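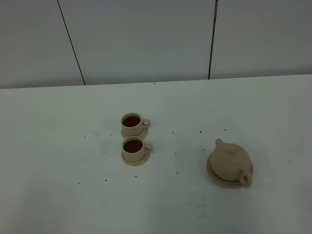 *Two little cups, two little saucers.*

So the school bus thing. I've had four texts from other parents asking me what on earth happened at the meeting, and my thumbs are tired, so I'm putting it all in one place and you can all come read it here.

Quick background if you don't have a kid at Grodau Elementary: in July we got a letter from the district (one page, both sides, the important part on the back of course) saying that bus 147 would be "consolidated" for the new school year. Consolidated means it doesn't come up our side of the hill anymore. The stop at the top of Gilta Avenue is gone, the one by the laundromat is gone, and all of those kids are now supposed to walk down to a single stop on Lukard Road, which if you've ever tried to cross it at 7:40 in the morning you will know is basically a highway with a bakery on it.

My daughter is eight. She's a sensible eight, she looks both ways and she holds her little brother's hand even when he's being a pill about it, but I'm not sending her across Lukard Road by herself in November when it's still half dark. I'm just not. And I have to be at work by 8, so for the first weeks of school our mornings have been a kind of relay race where I walk them down, stand there until the bus comes, jog back up the hill in work shoes, and then drive right back down past the stop I just left. Every single day I pass the same dad doing the same thing in the other direction. We wave. We're both very sweaty.

Anyway, the meeting! It was in the school library, which I love, but those chairs are made for second graders and I had my knees up around my ears for two hours. Big turnout. I got there early and still ended up next to the globe. A lot of people had come straight from work and there was one family with a tiny baby who slept through the entire thing, including the yelling. (There wasn't much yelling. There was some.)

The district sent its transportation person, and I want to be fair here, she was nice and she stayed late and she let people finish their sentences. Her basic explanation was that they're short on drivers and that the two routes on our side were running with a lot of empty seats last spring. She had a chart. I believe the chart! I rode that bus as a chaperone once and yes, there were seats. But the kids who were on it were on it for a reason, and a bunch of them live in the apartments behind Gilta Avenue where plenty of families don't have a car sitting around for emergencies.

Then somebody asked who had walked the new route. Like, physically. And there was a pause, and it came out that it had been planned on a map, and the map says the walk to Lukard Road is 10 minutes. Ten minutes for whom?? I timed us that same week and with a five-year-old who needs to look at every snail it was nearly double that. The map also doesn't show that the sidewalk stops after the gas station and doesn't start again until the church. You walk in the gutter or you walk on people's lawns. We walk on people's lawns. Sorry, people.

A mom near the front read out a note from her son, who's in fifth grade, about how the cars don't stop at the crosswalk even when he's already in it. He'd written down the times it happened. It was a very neat little list, and it was the only point all night when the whole room went quiet.

What we got in the end:

- A crossing guard at Lukard Road in the mornings, starting "as soon as one can be hired." No date. I asked for a date and got a sympathetic face.
- Somebody from the city will come look at the missing sidewalk, which is a city problem and not a school problem, so that's a whole other set of phone calls.
- The district will "revisit" the Gilta Avenue stop at winter break. I wrote that word down with the quotation marks around it.
- Nothing for the afternoons yet. I don't know why the road would be safer at three o'clock, but there you go.

I came out of there less mad than I went in and more tired. I'd really been hoping for our stop back and I'd talked myself into thinking we'd get it that night, which was silly of me. My husband says I should be pleased about the guard and I sort of am. I'd be more pleased if I could see her. Or him. In a vest. With the sign.

The part I did enjoy was afterward, when a bunch of us ended up across the street at Su, which stays open until nine now, did everybody know that? I didn't know that. Somebody pulled tables together and we drew up a walking group on the back of a menu (we asked first). The idea is that two grown-ups take all the kids from the top of the hill down to the stop, and we trade off, so most mornings most of us get to be regular people who leave the house once. I'm doing two mornings a week. The waving dad is doing two. We still need somebody for one more morning and ideally a backup for when one of us has a kid throwing up.

We meet in front of the laundromat at 7:20. Please be a few minutes early if your kid is slow to say goodbye, and please put something bright on them, a hat or a backpack cover or whatever you've got. I bought the reflective stickers that go on bike helmets and stuck them all over my son's raincoat and he now believes he's a police car.

There's also an online petition to bring back the stop, started by one of the families in the apartments, and it was at 2962 signatures last time I looked! I'm amazed. I don't think there are that many people on our whole side of the hill, so some of you must have cousins. Sign it if you haven't. And if you have five spare minutes, email the district too, and say which street you live on and how old your kid is. The transportation lady told me after the meeting that those are the emails she can do something with, more than the ones that are just angry (I had sent one of those in August, so, noted).

I'll post again when I hear something about the crossing guard. If you want the open morning, leave a comment or grab me at pickup, I'm the one in the green coat with two scooters and no free hands.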